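Cutlery sorters wanted – Rodside

Evening help needed at Gornberg hire. Forks and spoons come back all mixed, you put them in the right basket. Thats most of it.

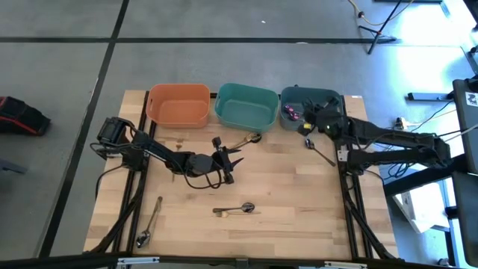
What you'd do

Sort by type, then by colour – gold, silver, pink. Overlapping ones get missed so go slowly at first.
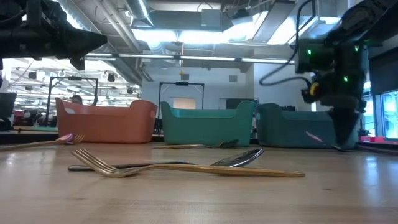 Shifts are 3 hours, start 5pm, up to 8 people on. Around 200 pieces a tray in July, fewer after. Standing work mostly, flat shoes please.

Bins stay in their row at the back of the table.
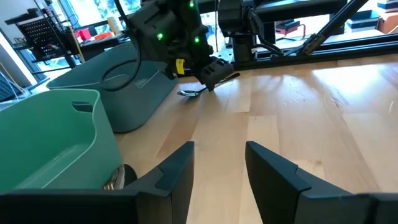
Green bin and the darker one behind it

Lifting is light. No experiance needed, we show you on the first evening. Pale boards get swept at close.

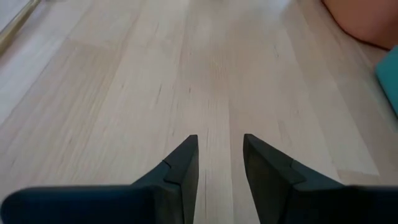 Light wood boards

To apply – name, phone and which evenings, to the Rodside desk.

Recent listings
Linen folder, Juddale
Van loader, Gornberg
Kitchen porter, Oláh Catering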